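Picture frame

A picture frame is a border placed around a picture, a photograph or a print. It protects the edges of the work, keeps it flat and makes it possible to hang it on a wall or stand it on a shelf. Most household frames are rectangular, and wood is still among the most common materials for the border.

Parts

A simple frame has a border, a clear front sheet of glass or plastic, and a back board. Many frames also have a mat, a piece of thick paper with a window cut in it, which keeps the picture from touching the glass. The back board is held by small metal tabs, by clips or by nails. The inner step of the border, where all these layers rest, is called the rabbet.

Handling

A frame is usually opened and closed while it lies flat on a table. The surface should be clean and free of grit, and a light-colored top makes small splinters or lost tabs easier to find. The frame is held by the border and not by the glass – pressure in the middle of the sheet can crack it. 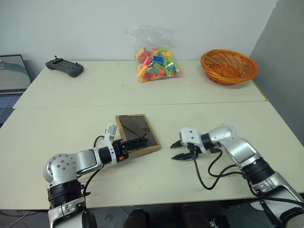 For turning a large frame over, it is better to take it by two opposite sides, so that the corners do not carry all the weight. The corners are the weakest place, especially if they are only glued.

Regional types

In the Skirden valley, frame makers traditionally join the corners with 3 thin wooden keys. The oldest frame in the Wakari town collection is dated 1435 and has lost one of its sides. The Santoro workshop in Cudinmont made plain frames in 41 sizes, and nearly 15 of these are still produced in the town.

Care

Wooden borders are dusted with a dry, soft brush. Glass cleaner is put on the cloth first, because liquid sprayed on the glass can run under the border and stain the mat.

See also: Mat (framing), Miter joint, Rabbet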